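ISCOMBE SCHOOL OF HOSPITALITY AND FOOD STUDIES
Module 3: Food Storage and Stock Control
Course handout, February intake

Contents of this handout
Stock rotation
Receiving deliveries
Temperature records
Par levels and reordering
Case study: Te Moana
Reading and coursework

Stock rotation

Students will already have met the rule "first in, first out" in Module 2. It states that the stock which arrived earliest should be used earliest. In most dry stores the rule is enough. It is less reliable where suppliers deliver goods of mixed age, as a later delivery may carry an earlier date. For chilled and short-life goods the School therefore teaches "first expired, first out", under which the date on the pack decides the order of use and the date of arrival is recorded separately.

Both methods depend on shelving that can be filled from one side and emptied from the other, or on staff who move older goods forward each time a shelf is filled. Assessors will look for the second practice in the practical test, as the training store has wall shelving only.

Use-by and best-before dates must not be confused. A use-by date concerns safety, and food past that date may not be served or sold. A best-before date concerns quality. Food past a best-before date may still be sound, but the decision to use it rests with the head of kitchen and should be written in the stock book.

Receiving deliveries

A delivery is not accepted until it has been checked against both the order and the delivery note. The person receiving should check quantity, dates, condition of packaging and, for chilled and frozen goods, temperature. Any shortage or damage is written on the delivery note before it is signed. A note signed without comment is normally treated by the supplier as proof that the goods arrived complete.

Frozen goods are put away first, then chilled goods, then dry goods. Cartons should not be left on the floor of the corridor while paperwork is completed.

Temperature records

Cold stores are read at the start and end of each shift. The reading, the time and the initials of the reader go on the sheet at the door. A reading outside the permitted range is reported at once and a second reading is taken - students lose marks in the practical test if they record the fault but do not report it.

Par levels and reordering

The par level is the quantity of an item that should be in the store once a delivery has been put away. It is worked out from normal use between deliveries, with an allowance for late or short supply. The order is the par level less the stock in hand.

Worked exercise. A kitchen uses 16 cases of tinned tomatoes between deliveries and keeps an allowance of 3 cases. The par level is 19 cases. If the count shows 5 cases in hand, the order is 14.

Par levels should be reviewed whenever the menu changes. A level set for a winter menu will often leave too much stock in spring.

Case study: Te Moana

Te Moana is a conference hotel serving up to 3000 covers in a busy week. Until 2013 each of its kitchens ordered on its own account from the wholesaler Gosetti, and the same goods were often held in several stores at once. The hotel then moved to a single central store with written requisitions. Waste of dairy goods fell in the first year, although kitchen staff reported longer waits in the morning. Students should consider whether the waiting time was a fault of the central store or of the hours at which requisitions were sent.

Reading and coursework

The set text is the Cloltalia stores manual, sections on receiving and on stock counts. Written answers on the case study are handed in at the School office before 4 p.m. on the closing date shown on the module page. Late work is marked under the general regulations.

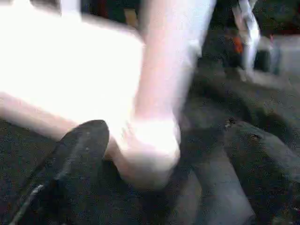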